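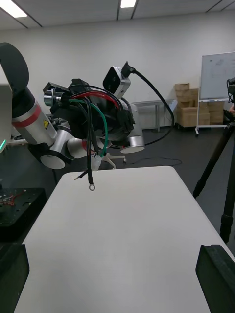

Meltari 8: Transit and Aspect Calculation Software

Meltari 8 calculates natal, transit, progressed and return charts for desktop use. It is published by Storkedton and replaces Meltari 7. Chart files saved in Meltari 7 open without conversion. Files from earlier releases must first be passed through the import tool on the Tools menu.

Calculation

Positions are given in degrees, minutes and seconds of celestial longitude, geocentric by default. Heliocentric positions can be selected per chart. The zodiac may be tropical or sidereal, with a user-entered ayanamsa if none of the supplied values is wanted. The lunar nodes are available as mean or true, and the setting is printed at the foot of every chart so that two printouts can be compared.

House systems: Placidus, Koch, Regiomontanus, Campanus, Porphyry, Equal, Whole Sign. For birthplaces inside the polar circles, where Placidus and Koch cusps cannot always be computed, the program switches to Porphyry and marks the chart with a P beside the ascendant. The switch can be turned off, in which case the cusps are left blank.

The fixed star table holds 247 stars, corrected for precession to the chart date. Stars are listed in contact with a planet or angle only when the conjunction falls inside the star orb, set separately from the planetary orbs.
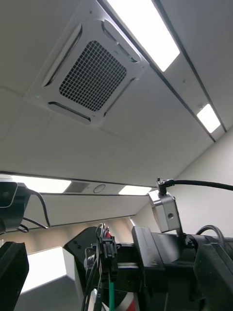
Ceiling air conditioner and LED light.

Transit search

The search module lists exact dates for any transiting body to any natal point over a range set by the user. Retrograde passes are grouped, so a planet that crosses the same degree three times appears as one entry with three dates. Entering and leaving dates are shown for the orb in force. The default is one degree applying and one degree separating for the outer planets.

Orbs can be stored as named sets. Each set holds a separate value for every pair of body and aspect, and a set can be locked to a chart. If a locked set is later edited, charts already using it keep the old values until they are recalculated by hand.
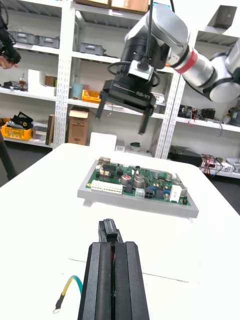

Search results can be sorted by date, by transiting body or by natal point. They export as plain text, CSV or calendar file. Calendar entries use the time zone of the current location, and daylight saving changes are applied from the atlas.

Atlas

The supplied atlas, Brillmont, contains place coordinates and time zone histories. A further 1,000 user places can be added. Coordinates are entered in decimal degrees or in degrees and minutes, with west and south as negative values in the decimal form. Where a zone history is uncertain, the entry carries a question mark and the offset can be overridden.

Printing

Wheels print in color or black on Letter, Legal and A4. The glyph font, Kobzar, is embedded in exported files. Pluto and Uranus each have two glyph forms, selected under Preferences.

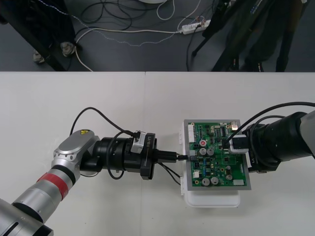

Biwheels and triwheels need Letter size or larger; on smaller paper the outer ring drops the minutes and prints whole degrees only.

Documentation

The manual was written by Cadi Ifans and runs to 1,120 pages as a searchable file, including the full aspect tables. A printed copy is not offered. Corrections to the manual are posted in September each year.

Supplied with the license

Program installer
Brillmont atlas
Kobzar glyph font
Manual (file)
Sample charts and orb sets

Page revised 2 August 2024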